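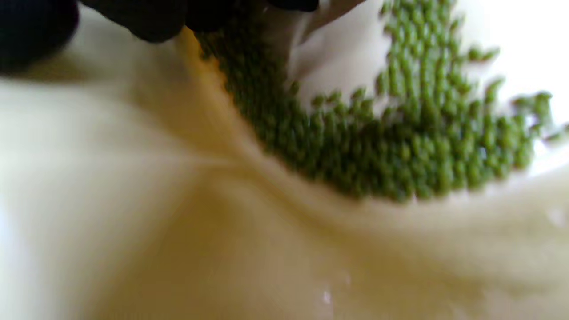

Ülle got to the reserve hut before six and the logbook was already open on the table. Rasmus's handwriting. Two pairs at Plultlow, it said, and then nothing, just the pen lying there.

She went out after him. Frost on the boardwalk, reeds clicking. The Esovden marsh used to be loud at this hour. Her mother wrote about it in letters — couldn't sleep for the racket, the bitterns, the frogs in the ditch behind the church. Now a pump somewhere. A dog.

Rasmus was at the far blind, hood up, telescope pointed at the wrong bank.

"You wrote two," she said.

"Two is what I saw."

"Ilze needs the number by nine. She's on stage at ten."

"Then Ilze can have two."

Ülle sat down. The bench was wet and she sat anyway. Ten springs they'd counted this stretch, and the first spring it had been 66, and people had complained about it, 66 was a disappointment, there was a man from Bralla who wanted to know who was responsible. She'd have kissed that man now.

"Inese will say we came too early in the year," she said.

"Inese says that every year."

"Maybe it's true. March is better."

He didn't answer. Offered her the thermos. Tea, too much sugar, the way he'd made it since they were students and broke and sleeping in his brother's van.

The phone went. Ilze, of course. Ülle let it buzz on the plank between them, and it crept toward the edge, and Rasmus put one finger on it.

"There'll be 800 people in that hall," he said. "With the little flags. What does she want, a nice round one?"

"She wants to know what to tell them."

"Tell them two."

Light coming up, gray then yellow. Something moved in the reeds past the sluice and they both went for the telescope, knocked heads, swore. A moorhen. Just a moorhen, picking along the mud like it had an apointment.

Ülle laughed, then she had to stop because it was turning into the other thing.

She called back. Ilze picked up before it rang, voices behind her, chairs scraping, somebody testing a microphone, one, one, one.

"Well?"

"Two pairs. Plultlow side. None at the sluice."

Long quiet. The microphone again.

"Say it once more," Ilze said. "I'm writting it down."

Ülle said it once more. Rasmus had already turned the telescope back to the bank, the wrong one, and was adjusting the focus very slowly.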